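Print this page
E-mail this page

Household Textiles, Unit 4: Stains and How to Treat Them
Course handout, evening group
Prepared by Ghazal Kermani

Please read this handout before the practical class. In class we will repeat only the main points, and the rest of the time is for working with the cloth samples. Bring an apron and one old cotton towel. The school will give you the rest.

1. What a stain is

A stain is some material which stays in the cloth after the normal wash. Sometimes it only sits between the threads, like dry mud, and then you can brush most of it away. Sometimes it has gone inside the fiber itself, like the color of red wine or of ink. The second kind is more difficult, and for this kind the first minutes are important.

In this course we put stains in four groups:

Protein stains: blood, egg, milk, sweat, baby food.
Oil stains: butter, cooking oil, hand cream, candle wax.
Plant color stains (also called tannin stains): tea, coffee, wine, berries, grass in part.
Dye and pigment stains: ink, paint, color that has moved from another garment.

Many stains belong to two groups at once. Coffee with milk is a plant color and a protein. Tomato sauce is a plant color, an oil, and often some sugar. In such a case we treat the protein first with cool water, then the oil, and then the color. If you change the order and begin with hot water, the protein can become hard in the cloth and hold the other parts inside.

2. The first minutes

Most stains in the home begin in the kitchen, so the habits of the kitchen are a good place to start. Keep a clean white cloth near the work surface. It should be white so that you see how much of the stain is coming out, and so that no other color goes in. 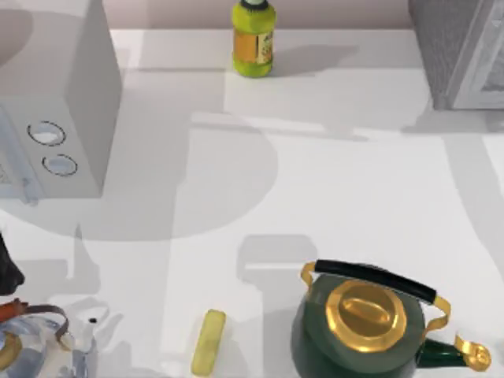
Kitchen counter with microwave and bottle.

When something falls on your clothes, do these steps:

Lift the solid part with a spoon or the back of a knife. Do not push it down.
Press the white cloth on the spot. Lift, turn to a clean part, press again.
Work from the outside of the spot to the middle, so it does not grow.
Turn the garment inside out and rinse from the back with cool water.

Please do not rub. Students always tell me that rubbing worked for them once. It may take away the stain, but it also breaks the surface of the threads, and afterwards you have a dull place that looks like a stain in certain light. On dark cotton and on silk this damage cannot be repaired.

Salt on red wine is an old advice. It takes up some liquid if the spot is fresh, but a dry cloth does the same work and leaves no grains in the carpet.

3. Water temperature

Read the care label before anything else. The label has priority over this handout.

For protein, begin cool, under the temperature of your hand. After the spot is gone, you may wash as usual.
For oil, warm water helps, because the oil becomes softer. For most colored cotton I use 40 degrees Celsius. Remember that many American machines say only "cold", "warm" and "hot", and that "warm" is different from one machine to another. Measure yours once with a kitchen thermometer and write the result inside the door of the cupboard.
For plant colors, cool or warm is fine. Do not use bar soap on them, it can fix the color.

Do not put a stained garment in the dryer. Look at the spot in daylight while the cloth is still wet - if you see any shadow of it, treat again. The heat of the dryer makes a weak stain into a permanent one.

4. The products we use in class

We use few products on purpose. A long shelf of sprays is not necessary for a normal family.

Dish soap, clear, without added color. For oil.
White vinegar, one part with two parts of water. For plant colors.
Enzyme detergent. For protein. It needs time, so leave it 30 minutes at least.
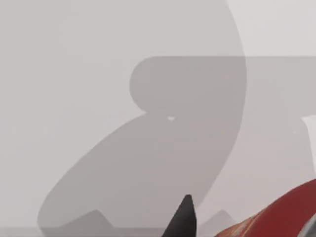

Enzymes are themselves a kind of protein, and they can attack other proteins. Wool and silk are also protein. For this reason you must not leave an enzyme detergent on a wool sweater, even if the bottle has a nice picture of wool on it. Read the small text on the back. For wool use a wool wash, cool water, and patience.

Oxygen bleach (the powder kind) is good for white and for most colored cotton. Chlorine bleach we do not use in this course. Never mix chlorine bleach with vinegar or with ammonia, because a dangerous gas is formed. I repeat this in every class and I will repeat it again.

5. Test before you treat

Choose a hidden place, for example the inside of the hem or the seam under the arm. Put one drop of the product, wait five minutes, and press with the white cloth. If color comes on the cloth, stop. A garment that loses its color should go to a professional cleaner, and you should tell the cleaner what the stain is and what you have already tried.

6. Practical work

Each pair receives 14 cotton squares, prepared at the start of the class. Write the type of stain on the corner with laundry marker. Treat one half of every square with cool water only, and the other half with the correct product from part 4. Dry flat, in the air.

In your notebook, please record:

the stain and its group
the product and the waiting time
the look of both halves when wet, and again when dry

Leave enough space, as we come back to the same squares in Unit 5 when we speak about old stains.

Reading for next time: Demchenko, the chapter on wool. The chapter on ironing is optional, but the table of fibers at its end is useful - copy it if you can.

Print this page | E-mail this page

Contact the course office | Copyright Ghazal Kermani | Back to top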